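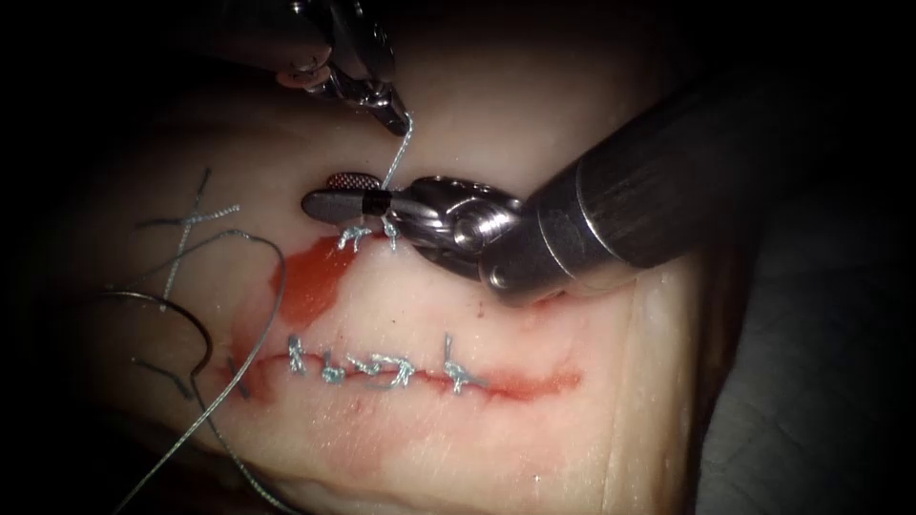
Finanças Pessoais: introdução à poupança
Apontamentos da aula 4: depósitos a prazo e outras formas de não mexer no dinheiro
Docente: Tariq Kakakhel

Na aula passada ficámos na diferença entre poupar e simplesmente não ter tido ainda ocasião de gastar. Quem faltou pode pedir as notas ao Nassoro Nyaga, que as tem completas e com uma caligrafia quase legível.

Depósito à ordem
O dinheiro entra e sai quando queremos. Em troca desta liberdade, o banco costuma pagar zero ou uma quantia que se confunde com zero. Serve para a renda, a luz e o supermercado. Não serve para ficar rico, embora muita gente o use com essa esperança.

Depósito a prazo
Entregamos uma quantia durante um período combinado e recebemos juros. Quatro coisas a ler antes de assinar:
a taxa anual nominal bruta (TANB);
o prazo e a data de pagamento dos juros;
as condições de mobilização antecipada;
o que acontece no vencimento se ninguém disser nada (em muitos contratos, renova-se sozinho, e nem sempre à mesma taxa).

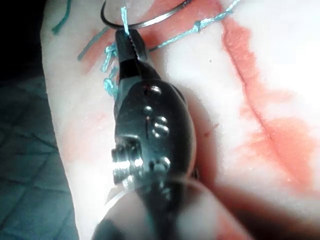 Exercício resolvido
O banco Silla propõe um depósito a um ano com mínimo de 2.000 euros e TANB de 2,7%. Quanto rende o mínimo?
Juro bruto: 2.000 × 0,027 = 54 euros.
Sobre estes 54 euros incide ainda a retenção na fonte, que fica como trabalho de casa. Usem a taxa em vigor e não a que o vosso tio garante ser a verdadeira.

Juro simples e juro composto
No juro simples, os juros são calculados sempre sobre o capital inicial. No composto, juntam-se ao capital e passam eles próprios a render. Para um ano com pagamento único, o resultado é igual, o que explica a desilusão de quem fez as duas contas no exercício anterior. A diferença aparece com o tempo.

Mobilização antecipada
O Drakeo permite levantar antes do prazo com perda total dos juros corridos. O Mohmand não permite levantar de todo. Na folha de exercícios pede-se que digam qual escolheriam para um fundo de emergência. "O que tiver a aplicação mais bonita" já foi resposta em anos anteriores e não teve cotação. 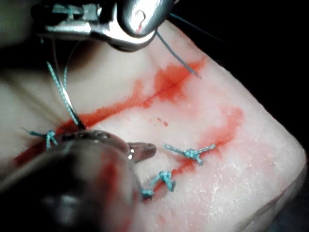 Inflação
Se a taxa líquida for inferior à inflação, o saldo cresce e o poder de compra encolhe. Chama-se taxa real negativa. O extrato não a menciona, por delicadeza.

Para a próxima aula
Acabar a folha de exercícios, incluindo a alínea da retenção. Trazer a ficha de informação normalizada de um depósito à escolha, com as letras pequenas sublinhadas. Calculadora permitida, telemóvel só se estiver a fazer de calculadora.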